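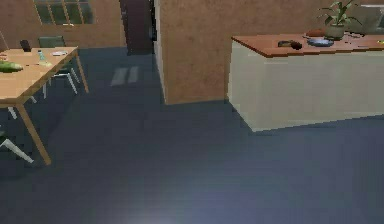 How often does a lending set need checking?

Every time it comes back, and once more in November when the whole shelf gets done whether it has been out or not. A set that hasn't left the shelf can still split, warp or lose a piece, and we have no theory as to how.

Prellellow Games Library
Returned sets: inspection checklist, with comments
Checked by: Apinya Ratanaporn
Comments by: Thongchai Sombatkul
Date: Thu 2 March

1. Outer box
Corners whole, lid closes flat, no staples showing.
Result: pass, with one repair.
Comment: The Jirkico box has been mended with parcel tape by a borrower. It is a better job than ours, so it stays. Staples were removed from the Sonda lid. Whoever put staples in a box that children open with their teeth, please come and see me.

2. Piece count
Count against the card inside the lid. Write the number, don't tick.
Result: Jirkico, 202 on the card, all there. Duangkaew tile set, two short.
Comment: "Near enough" was written on the last sheet. It isn't a number. The missing tiles are both greens, and the borrower says they were never in the box. The sheet before last says they were. Spares ordered.

3. Small parts
Anything that fits in the choking gauge goes in the zip bag, and the box gets the red sticker.
Result: fail on Sonda (sticker gone). Fixed same day.
Comment: The sticker was found on the underside of the shelf, where it was warning the carpet. Use the larger ones from now on.

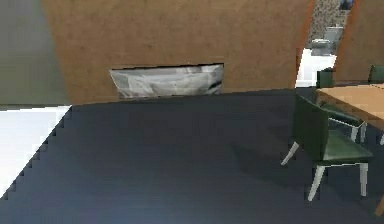

Brown wall with a low white panel, dark floor in front.

4. Boards and hinges
Open and close each folding board ten times. Run a cloth along the edges and see what it catches on. Look for pinch points on the hinge side.
Result: Duangkaew board fails on the left hinge. Others pass.
Comment: The hinge pin has worked out far enough to draw blood, and I can confirm this personally. Board withdrawn until it has a new pin. Please don't push it back in with a coin, which is what I did, and see above — it lasted until I closed the lid.

5. Dice, spinners and timers
Dice: no chips or sharp corners. Spinners: arrow fixed, tip rounded. Sand timers: glass sound, ends tight.
Result: pass, apart from one timer.
Comment: The Sonda timer has a hairline crack and was still being played with. It also runs for some 40 seconds and the rules ask for a minute, so several people's victories are now in doubt. Thrown away, wrapped in newspaper. Bin lid closed.

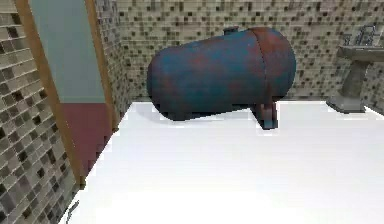
6. Paint and finish
No flaking, no tacky patches, no smell when the box is opened.
Result: pass. Jirkico counters to be looked at again.
Comment: Apinya says the red counters come off on her fingers. I say that's jam. We've washed one and left it on the windowsill to settle the argument. If it is paint, the set comes off the shelf until we've heard from the maker.

7. Cleaning
Wipe hard pieces, air the cloth bags, brush out the box.
Result: done.
Comment: Found in the boxes this time: a hair grip, half a biscuit, a bus ticket and a king from a chess set we don't own. The king is in the drawer.

8. Weight and stacking
Heavy sets on the bottom shelf. Nothing stacked above shoulder height.
Result: fail. Moved.
Comment: The big tile set was on top again. It holds 300 tiles and a wooden tray, and the person most likely to reach for it is seven.

Outstanding
Duangkaew: hinge pin, two green tiles. Not to be lent.
Sonda: new timer. May be lent with a note in the lid.
Jirkico: waiting on the windowsill.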